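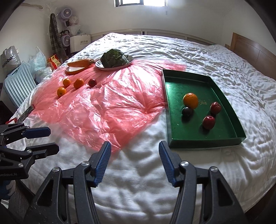
Contact labels fire early on two-gripper produce episodes

Project: Skoltico / contact labeling
Component: pad-mask, width estimator
Reporter: Dima Chamoun
Assignee: Georges Bitar
Watchers: Erlinda Macapagal, Hussam Abu Hammour, Imad Nseir
Status: Resolved
Priority: High
Affects: Alarcón bedroom batch, October

Problem

The labeler marks contact onset from the camera on the right gripper. It segments the blue pads, fits a line to each inner face, and reads finger width from the gap. Contact is declared when the width stops shrinking for five consecutive frames. On single-gripper episodes this matches hand annotation. On the Alarcón batch (300 episodes, fruit and vegetables on a bed, two grippers) the onset often lands while the fingers are still open and moving. The clips then get cut at the wrong point, and the approach phase is trained as if it were the hold.

Expected: onset at the first frame of sustained contact between both pads and the object.
Observed: onset during approach, sometimes with no object between the pads.

Steps to reproduce

1. Load any Alarcón episode in Fliltis with the pad-mask overlay on.
2. Scrub to a stretch where the left gripper is in view of the right camera.
3. Watch the width trace. It goes flat while the right fingers are plainly still closing.
4. Repeat on an episode where the left gripper stays out of view. The trace is normal.

Comments

Georges Bitar, 9:40
Which build? There was a change to the line fit that is not in the Gasico config.

Dima Chamoun, 9:52
Gasico config, unmodified. I reran with the older line fit and the onset frames are identical, so I don't think it is the fit.

Georges Bitar, 10:15
Confirmed on my side. First guess was the plastic sheet. It is translucent and crinkled, with bright reflections from the window, and I expected the mask to break up where a pad passes over a highlight. Masked out the sheet by color and reran. No change in onset. Ruling out the sheet for this ticket. There is some flicker on the mask edge over highlights, but the width filter absorbs it.

Hussam Abu Hammour, 10:31
Could it be lens exposure? The window is in view at the top for most of the batch.

Georges Bitar, 10:48
Checked. Exposure is locked for the batch and pad hue is stable from start to end of an episode. Not exposure.

Dima Chamoun, 11:20
Dumped the raw blobs instead of the fitted lines. When the left gripper comes in, the mask returns more than the two regions it should. The estimator keeps the two largest and throws the rest away. If the left gripper is close to the lens, its pad can be larger than one of ours. Width is then measured between one right-gripper pad and something that belongs to the other hand.

Georges Bitar, 11:34
That explains the flat trace. If the left gripper is held still relative to the camera, the bogus gap is constant, and five constant frames is all it takes.

Imad Nseir, 13:05
It isn't only the pad. The operator's gloves have blue coated fingers, and the coating falls inside our hue range. With a gloved hand beside the left gripper you get a region that is big, blue and slow-moving. I also get hits on the light blue suitcase by the bed and on the pale blue heater at the wall, but those are small and lose the size ranking nearly every time.

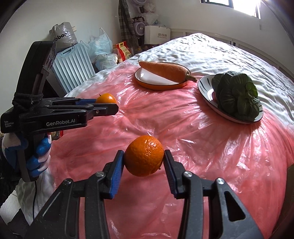 Bimanual hold: one mandarin in each gripper, blue-fingered glove inside the pad-mask hue range.

Erlinda Macapagal, 13:22
Can we narrow the hue range?

Imad Nseir, 13:50
Tried. Narrow enough to drop the glove also drops the shaded side of our own pads. Recall on the left finger falls apart near closure, which is where we need it most. Not recommended.

Georges Bitar, 14:10
Proposal: stop ranking by size. The right-gripper fingers are fixed to the camera, so each pad can only travel along a known arc in the image. Build a region of allowed positions for each finger from the calibration sweep and accept one blob per region. Anything outside is ignored however large it is.

Hussam Abu Hammour, 14:18
What happens when the left gripper crosses into an allowed region, for example during a handover?

Georges Bitar, 14:37
Then we need a second check. Both fingers are driven together, so the two pad positions have to agree with the same opening angle. If they disagree by more than the tolerance, the frame is marked unknown and the stall counter is paused. It is not reset — resetting would delay onset on real grasps whenever the other hand passes by.

Dima Chamoun, 15:02
Agreed on pausing. I would cap the pause, otherwise a long overlap produces no onset and the episode drops out silently.

Georges Bitar, 15:09
Capped. Over the cap, the episode goes to the manual queue with reason code PAD_OCCLUDED.

Dima Chamoun, 16:45
Patch applied and the full batch rerun. Notes:

- Onset frames now agree with hand annotation on the checked subset, within the tolerance we use for single-gripper data.
- Early onsets with an empty gripper: none found in the subset.
- Six episodes went to the manual queue. All are handovers or very close two-hand work.
- Large, flat items are still the weakest case. On leafy greens the pads keep creeping inward as the leaves fold, so the width never stalls cleanly. Same behavior before the patch. Separate ticket.
- Small round fruit behaves best. The width trace has a sharp corner at contact.

Erlinda Macapagal, 16:58
Does this change the numbers in the method section?

Dima Chamoun, 17:06
The single-gripper numbers stand. Anything computed from the Alarcón batch before the patch should be thrown out, including the approach-length plot. I have marked the old label files as superseded in Gasico. Please regenerate the plot from the new files; do not edit the old one.

Imad Nseir, 17:20
Added a line to the capture guide: gloves should not share a color with the pads. The patch does not depend on it, but it leaves fewer blobs to reject. Existing recordings are kept.

Resolution

Cause: blob selection by size in the pad-mask stage picked up the second gripper's pad or the glove coating and passed it to the width estimator.
Fix: per-finger position regions from the calibration sweep, opening-angle agreement check, capped pause on the stall counter.
Config change: set pad_select to region. The size setting is kept for single-gripper data only and now logs a warning if a second gripper is declared in the episode metadata.
Follow-up: onset on soft and folding items (assigned to Imad Nseir); review of the manual queue (Hussam Abu Hammour).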